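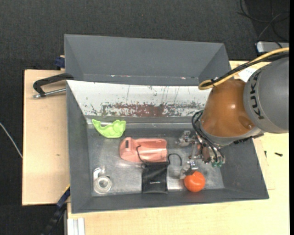
Surface Protection for Maintenance Students
Unit 6: Why paint fails, and how to look at it
Lecturer: Dehua Xiong
Room 136, Arumugam Building

Before you read

These notes go together with the lecture and do not replace it. The part on primers is short, as we did primers in Unit 5. Please bring your own notes on the railing survey to the next class, including the pages which are not finished.

1. What a paint film has to do

Paint on steel has two jobs. It gives a colour, and it keeps water and oxygen away from the metal. Customers mostly talk about the first job, and we will mostly talk about the second.

No ordinary paint film is completely closed. Water vapour goes through it slowly, and oxygen too. A good film slows this down and, more important, it holds tightly to the steel, so that there is no space where water can collect. When you hear that a paint "keeps the water out", understand it in this sense. Adhesion matters more than most beginners expect.

Salt makes everything worse. Salt under a film draws water through the film from outside, and small blisters appear. Many blisters which are blamed on bad paint come from salt that was on the steel before the first coat. You cannot see it with the eye. It has to be washed off with clean water, and on coastal work it has to be tested for.

2. The main kinds of failure

Blistering. Round raised places in the film, from the size of a pinhead to the size of a coin. Open one with a knife and look at the steel under it. If the steel is bright, the damage is young. If there is liquid inside, take a sample before it dries.

Cracking. The film has become hard and can no longer follow the movement of the steel. Fine cracks which stay in the top coat are called checking. Cracks which reach down to the metal are serious, and you should write them down separately.

Flaking. Pieces of the film come away. Look at the back of the piece. If it shows the colour of the primer, the primer has left the steel. If it shows only the top coat, the problem is between the coats, and often somebody waited too long before painting the second one.

Chalking. The surface turns to powder under sunlight. Rub it with a dark cloth. Chalking looks poor but the protection can still be good for years.

Wear. Something touches the film again and again until it becomes thin. Weather has no part in this, and you find it indoors as often as outdoors: on handrails, door plates, stair edges, loading bays, and the inside of anything into which things are put.

Rust creep. Rust that begins at a scratch and moves sideways under a film which looks healthy. Measure from the edge of the scratch to the place where the paint holds again, on both sides.

3. Where to look first

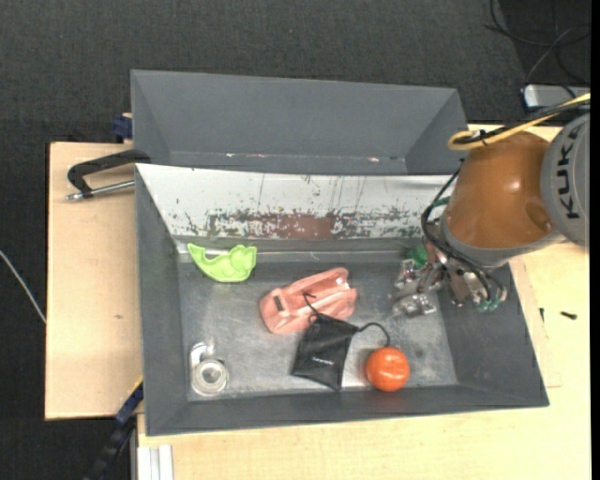
Damage is rarely spread evenly, and the pattern of it tells you more than the amount. Begin with edges, corners, welds and bolt heads. Wet paint pulls back from a sharp edge while it dries, so the film is thinnest exactly where it is knocked most often. Then look at large flat faces and ask whether the marks follow some direction. The pale back wall of the bin shown with this section has rust-brown and dark grey streaks, drips and splatters across its middle, and it looks as if the paint has worn away there. A student who writes "rusty" in the report has given the reader very little. Write where the marks are and what shape they have, and leave the cause for a separate line. A brown mark can be rust from the metal below, and it can also be a stain which arrived from another place. Wipe first with a damp cloth, then decide.

After the pattern, look at the height. Outdoors, the lowest part of a post usually suffers first from splashing rain and from dogs. Under a bridge it may be the opposite, as the rain never washes the upper parts and the salt stays on them.

4. Humidity

Bare steel in clean air rusts very slowly when the relative humidity is low. Above 60 per cent it goes clearly faster, and with salt or dirt on the surface it begins earlier. In a store for prepared parts we try to stay under 40 per cent, and a simple dehumidifier is enough if people keep the door closed.

For painting, the temperature of the steel matters as well as the air. The steel should be at least three degrees Celsius above the dew point. Measure on the steel itself, on the shaded side, and again after lunch.

5. The case of the Stistside railing

The promenade railing at Stistside has 394 posts. It was painted in November, in the afternoons, by a firm called Restetow, with a two-coat system from Pindeo. In the second spring nearly all the posts on the sea side had blisters near the foot, while the posts on the street side were in good order.

The first explanation was that the paint came from a bad delivery. Xuelian Hao, who made the inspection, did not accept this, for the same tins were used on both sides. She cut open blisters on several posts and found liquid, and the liquid was salty. The work diary showed that the sea side was blasted in the morning and stood open to the wind until the primer came. There was no washing between the two.

Please notice the order of her work. She compared the two sides before she opened anything, and she read the diary last, when she already knew what she was searching for.

6. For the next class

Choose one painted steel object which you pass every day. Draw it simply, mark the damage on the drawing, and use the words from section 2. On a second sheet write the possible causes, with one test for each. Do not scrape anything which does not belong to you.

Reports are to be left in the tray outside the office by May 7, 2026, at noon. Handwriting is accepted if I can read it.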